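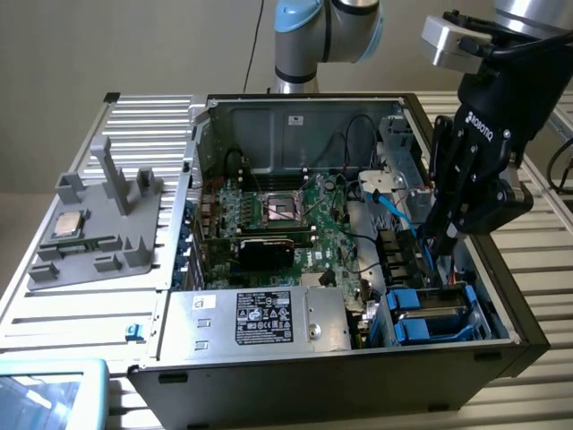 Forum > Apprentissage par démonstration > Collecte de données
Sujet : Démontage de PC tour, combien de démonstrations avant de varier ?

brellik_nord
Bonjour à tous. C'est mon premier message ici et le français n'est pas ma langue maternelle, alors je vous demande un peu de patience.
Je m'occupe de la collecte pour un projet de démontage d'ordinateurs de bureau. Le poste a deux bras, nous téléopérons et nous enregistrons. Les tâches sont : retirer le disque dur avec son support bleu, poser le processeur dans la socket, débrancher les câbles SATA. Nous avons 710 épisodes qui sont validés et l'objectif du projet est 2 000.
Ma question est la suivante. Jusqu'à présent le boîtier est toujours couché de la même façon et le plateau imprimé en 3D qui porte le processeur est toujours posé à gauche. Ma responsable, Liette Doucette, veut que nous finissions les 2 000 épisodes dans cette configuration, et que nous changions ensuite. Moi je voudrais changer dès maintenant. Quelle est votre expérience ?

trovar_k
Bienvenue. Change maintenant. Avec 710 épisodes au même endroit, ton modèle a surtout appris l'endroit. Chez nous, on a déplacé la caisse de 2 centimètres pour nettoyer la table et la politique fermait la pince dans le vide.

Sandhu
Je ne suis pas d'accord avec trovar_k. Si les opérateurs ne sont pas encore réguliers, ajouter de la variation va seulement mélanger deux problèmes. Brellik, combien d'opérateurs avez-vous, et est-ce qu'ils font le geste de la même manière ?

brellik_nord
Merci pour les réponses rapides. Nous sommes 12 opérateurs, par rotation. Et non, ils ne font pas tous le même geste, je dois l'avouer. Pour le disque, certains tirent tout de suite vers le haut, d'autres font d'abord une petite bascule pour libérer le support.

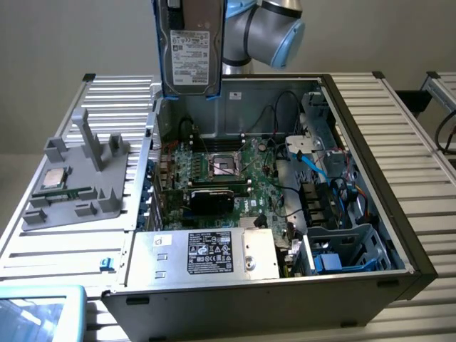

La consigne écrite dit : saisir le support par ses longs côtés, monter verticalement, s'arrêter au-dessus du boîtier, et seulement après se déplacer sur le côté. L'arrêt au-dessus est important pour nous, parce que les câbles bleu clair passent très près de la cage et que nous voulons une hauteur sûre avant le mouvement latéral. Mais environ la moitié de l'équipe oublie cet arrêt.

Sandhu
Alors voilà votre vrai problème. Réglez la consigne, refaites une série propre, et seulement ensuite touchez à la position.

willent
Je me permets une opinion entre les deux. Les deux styles pour sortir le disque ne me gênent pas, une politique par diffusion supporte assez bien plusieurs modes. L'arrêt oublié, par contre, me gêne beaucoup. Je mettrais une étiquette sur chaque épisode (avec arrêt, sans arrêt) et je filtrerais à l'entraînement. Inutile de jeter quoi que ce soit.

trovar_k
D'accord avec willent pour les étiquettes. Pas d'accord avec Sandhu pour attendre. La régularité parfaite n'arrive jamais, j'ai attendu tout le mois de juin une équipe « prête » et j'ai perdu le mois.

Sandhu
Je n'ai pas écrit « parfaite ». J'ai écrit une série propre. Cinquante épisodes suffisent pour voir si les gens ont compris.

brellik_nord
Les étiquettes, c'est possible, nous avons déjà un champ libre dans l'outil d'annotation. Il faudra relire les 710 épisodes, ce n'est pas agréable mais c'est faisable.
Une deuxième question, si vous permettez : est-ce que vous gardez les épisodes où l'opérateur rate la première prise et recommence ? Aujourd'hui nous les supprimons.

willent
Il ne faut surtout pas les supprimer ! Ce sont les plus précieux. Votre robot va rater des prises lui aussi, et il doit bien apprendre quelque part comment se rattraper. Coupez seulement le début si la prise ratée est vraiment mauvaise.

Sandhu
Ici je suis d'accord avec willent, pour une fois. Une exception pour le processeur : si la puce touche la socket de travers, nous jetons l'épisode et nous contrôlons les broches à la loupe avant de continuer.

trovar_k
Et pour la variation, commence petit : tourne le boîtier de quelques degrés, déplace le plateau du processeur, change de disque. Garde l'éclairage pour plus tard.

brellik_nord
J'ai parlé avec Liette. Nous faisons un compromis : une série courte avec la consigne corrigée, et puis la position du plateau change à chaque début de session. Les reprises sont conservées à partir de ce soir 18 h. Elle reste contre la rotation du boîtier, elle craint que le deuxième bras n'ait plus assez de place derrière. Je vais mesurer et je vous écris le résultat.

Sandhu
Notez aussi la position du plateau dans les métadonnées. Nous l'avions oublié et c'est très pénible à retrouver après.

brellik_nord
C'est noté, merci. J'ajoute le champ demain matin.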